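Cleldale Shared Services Forum
Board: Hospitality, Catering and Meeting Rooms
Thread: Paper cup designs at the refreshment tables - proposal to reduce to a single pattern

Posted by hospitality_desk_east

Colleagues are invited to comment on the following before the next supply order is placed in July 2026.

At present the refreshment tables on the ground floor are supplied with several designs of paper cup. The red cups with the kraft-brown interior came to us under the Carrillo order. The white cups with the green leaf pattern and the blue-and-white cups with the cartoon prints came from stock transferred when the Bravton building closed its pantry in February. The quantities recorded at transfer were 3000 red, 2000 leaf pattern and 2000 cartoon print. All three have since been drawn on without any particular order, and the remaining sleeves are kept together on the lower shelf of the supply closet.

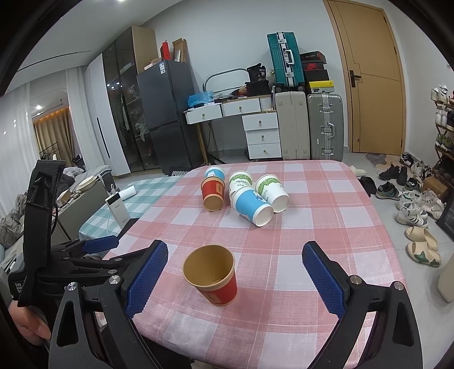 The desk has received comments from room users that the tables look unplanned when the designs are mixed, particularly on the checked tablecloths, which carry a good deal of pattern already. It has also been noted that different designs do not always nest well with one another, so a mixed stack is taller than it should be and tends to lean.

The proposal is as follows. The red cup would become the standard item for all meeting rooms. The leaf pattern and cartoon cups would be used up at informal events and would not be reordered. Tablecloths would remain as they are until the end of the budget year.

Comments are requested in this thread and not by email, so that they are kept in one place.

Posted by second_floor_rooms

The second floor supports the proposal in principle. Two points should be considered.

First, the red cup is the most expensive of the three on the current price list. If it becomes the standard item, the per-event charge should be reviewed at the same time so that departments are not surprised by it.

Second, the present arrangement is partly a storage problem. Sleeves are opened before the previous sleeve is finished, and the loose cups are then combined. A single design would hide this but would not correct it. A simple rule that one sleeve is open at any time would achieve much of what is being asked for, at no cost.

Posted by childrens_programs

This office does not support the proposal in its present form.

The cartoon cups are well liked by families attending the open afternoons, and younger children are able to remember which cup is theirs when the designs differ. With a single red cup on the table, cups are put down, confused with one another and replaced with new ones. Consumption goes up. We have seen this at events where only one design was available, and the bin contents were noticeably larger afterward.

We would ask that the cartoon design be kept on the order list, even in a small quantity, and reserved for our use.

Posted by hospitality_desk_east

Thank you both. In reply to second_floor_rooms, the price difference is understood and will be set out when the revised charges are circulated. The one-sleeve rule is already in the room guide on page 3, but it is accepted that it is not well followed.

In reply to childrens_programs, the desk had not considered the matter of children telling the cups apart. Please advise what quantity would be needed for the year.

Posted by linen_and_laundry

A comment on the tablecloths, as they have been mentioned.

The pink-and-white check and the teal-and-white check were bought together for the long tables so that two adjoining tables could be told apart. The intention was that the pink cloth would carry cups and food, and the teal cloth would carry everything else. In practice the second table is where people leave phones, chargers and papers. This is acceptable and is in fact what it is for. It is far better than having a charging cable running across the table where drinks are poured.

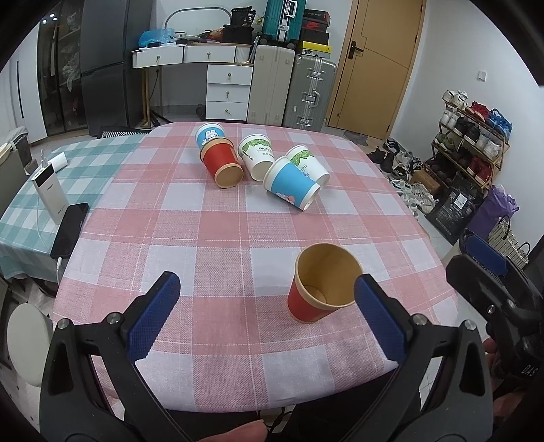

Cups on the pink-and-white cloth, with the phone, power bank and small white box kept to the teal-and-white one.

The difficulty from our side is that the boundary between the two is not kept when the room is busy. Items creep across. We would suggest that the room guide say plainly which cloth is for which purpose, and that a gap the width of a hand be left between the tables where space allows. Cables should be led off the back of the second table and not the front, where they can be caught by a sleeve or a bag.

As regards appearance, this office does not agree that the cloths are too busy for patterned cups. Plain white cloths were tried in the past and every drip was visible within the first half hour. The check is forgiving. If something must become plainer, it should be the cups.

Posted by second_floor_rooms

Agreed on the cables. On the second floor the outlet is on the window side, and it would be a simple matter to turn the tables so that the cable has no need to cross a walkway.

Posted by dasar_annex_reception

The Dasar annex was not consulted on the earlier cup order and would like to be included on this occasion.

Our experience differs from that of the main building. We have used the leaf pattern cup alone for some time and have had no complaints about appearance. Visitors appear to regard it as the more suitable design for formal meetings. The red cup is considered rather strong in color when placed on a pink check, and more than one visitor has remarked that it gives the impression of a party.

We would therefore propose the leaf pattern as the standard and the red cup as the item to be used up.

Posted by linen_and_laundry

The red and the pink are not an ideal match. That much is conceded. On the teal cloth the red cup looks perfectly well.

Posted by hospitality_desk_east

The desk would prefer not to exchange the cloths, given that the purpose of each has just been explained so clearly.

On the choice between red and leaf pattern, the red was proposed for the sole reason that the greatest quantity was recorded. If the annex holds further leaf pattern stock, this would change the calculation. Please provide a figure when convenient.

Posted by dasar_annex_reception

The closet will be checked and a figure posted here.

Posted by waste_and_recycling

For the information of the thread, the choice of design makes no difference to collection. All three go into the same bin in our buildings. What does make a difference is how the cups are left. Cups nested one inside another take up a fraction of the space. Cups dropped in singly fill the bag very quickly, and the bag is then changed when it is mostly air.

A small tray or a marked area at the end of the table, where used cups can be stacked before they are cleared, would be of more benefit than any change of pattern. It should be well away from the clean stack.

We would also ask that clean cups be kept in their sleeve or upside down until needed. Cups that have been lying on the cloth are usually thrown away at the end of an event whether they have been used or not, as the person clearing has no means of knowing.

Posted by childrens_programs

The last point is well made. At our events a good number of unused cups are discarded for precisely this reason. The children like to build with them, and after that they cannot go back in the sleeve. We have begun to keep a separate bag of building cups, marked as such, and it is brought out again at each session. They are not used for drinks. This has worked well and other offices are welcome to adopt it.

With regard to quantity, we would ask for a small allocation of the cartoon design and are content for the remainder of our needs to be met from whichever design becomes standard. A precise number will be sent once the autumn program is settled.

Posted by second_floor_rooms

Would the building cups be drawn from the cartoon stock or from the general supply? If the latter, this should be recorded somewhere, as the second floor is charged by the sleeve.

Posted by childrens_programs

From the cartoon stock only. One opened sleeve has been sufficient to date.

Posted by hospitality_desk_east

The position at this stage is set out below for those joining the thread.

Reduction to one standard design for meeting rooms: generally supported. Choice of design: open, pending the figure from the Dasar annex.
Cartoon cups: a small allocation to be retained for family events.
Tablecloths: no change. Wording on the use of the two cloths to be added to the room guide. Linen_and_laundry is asked to supply two or three sentences.
Stacking area for used cups: to be tried on the ground floor first.
Cables: to be led off the back of the second table with immediate effect.

The thread will stay open until the order is placed.

Posted by linen_and_laundry

Wording will be supplied. May we also ask that cloths be shaken out before they are put in the laundry bag. Stirrers were found in the last load.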